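Visit Report: Bin-Picking Cell Upkeep at the Gevport Open Day

Posted 9/26/25 by the maintenance desk, Brernix Automation Notes

14 shares | 2 comments

The Gevport workshop opened three of its bays to visitors this fall, and I spent nearly all of my time in the one at the back, where a single arm picks mixed objects out of a gray bin. The other bays had more people in them. I went for the bin cell because we are planning something similar at Kanthorpe, and I wanted to see how the thing is kept running between jobs.

The cell is simple. One KUKA arm, one multi-fingered gripper, one bin on a wood-topped table. There is no conveyor and no part feeder. The bin is loaded by hand, the arm works through whatever is in it, and an operator reloads. The technician on duty gave the talk from a clipboard and answered questions as they came, so what follows is in my order, not hers.

Mounting

The bin is held to the table with bar clamps. I asked why it was not bolted, and the answer was that it gets swapped. They have bins with different wall heights, and a clamp lets one person change over without tools. The price is drift. Every time the gripper pushes an object against a wall, the bin can creep a little, and after enough cycles the taught wall positions are wrong. Their rule is to check the bin location at the start of each shift and again after any contact fault.

The check itself is done with a pointer held in the gripper. The arm is sent to taught points along the rim at low speed, and the operator looks at the gap. If a gap exceeds 2 mm, the bin is reset and the points are run again. They do not correct the error in software. I agree with that. Once you start shifting the frame to follow the bin, you lose track of where the bin is supposed to be.

Walls and floor

The bin surfaces take most of the wear. A fingertip that comes in low will scrape paint before the force limit trips, and the chips end up on the floor with the objects. The cell is vacuumed every 200 cycles, and the inside is wiped down at the end of the day with a dry cloth. No solvent, as it changes the shine of the floor and the vision thresholds then have to be set again.

They leave bare metal unpainted as long as picks stay reliable. Touch-up paint was tried last November and gave a patch that was glossier than its surroundings, which the segmentation read as an object. The arm spent part of a morning trying to pick up the paint. The patch was sanded off.

Cables

This was the most useful part of the visit for me. The gripper has a good number of wires, and all of them have to cross the wrist. Nothing runs through the arm. The main cable is dressed over the link and looped around the joint housing with enough slack for the full wrist rotation, and the thinner black ones travel with it most of the way.

Slack is the whole question. Too little and the connector takes the load at the end of travel. Too much and the loop hangs low enough to brush the bin rim. Their method is to jog the last joints to both limits with the program stopped, watch the loop, and move the ties until it clears at both ends. Ties are replaced whenever they are cut, never re-threaded. After any cable work the same jog is repeated with the bin clamped in place, and the results go in the log.

Soft limits on the wrist are set 7 degrees inside the hard limits. I wrote that number down because ours at Kanthorpe are tighter and we have had two pulled connectors this year.

Gripper
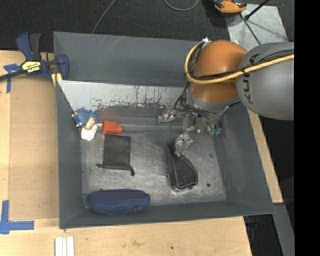 The finger joints are inspected every 1,000 grasps. The inspection takes the gripper off at the wrist collar, and each joint is moved by hand to feel for grit or side play. Fingertips are treated as consumables. Fasteners get a paint mark after tightening, so a loose one shows up without a wrench.

Most gripper faults are electrical. The small connectors at the hand work loose from vibration, and the symptom is a finger that reports a position it is not in. The first step in their fault sheet is to reseat every connector at the hand, the second is to swap the suspect lead with a known good one, and only then does anyone open the finger. The spares come from Szczepańska, with a lead time long enough that they keep a full set of wires on the shelf.

Test objects

The object set is mixed on purpose: soft fabric items, rigid plastic, dark things and shiny things. Drawstring pouches are the hardest on the hardware, the technician said, as a cord can catch in a finger joint and get drawn in. The operator stops the cell and clears it by hand with the drives off. Pulling it free by opening the fingers under power has bent a linkage before.

What I am taking back

The rim check goes into our start-of-shift sheet as written. I will also raise the wrist limits with our programmer and order spare hand leads before the cell is built. The vacuum interval needs some thought, as our bins are plastic and will shed differently.

I did not get to see a fingertip change, which had been done earlier in the day. The workshop has offered a second visit in November — I have asked for a slot when the gripper is due off the arm.

This site uses cookies to remember your settings. Accept | Manage preferences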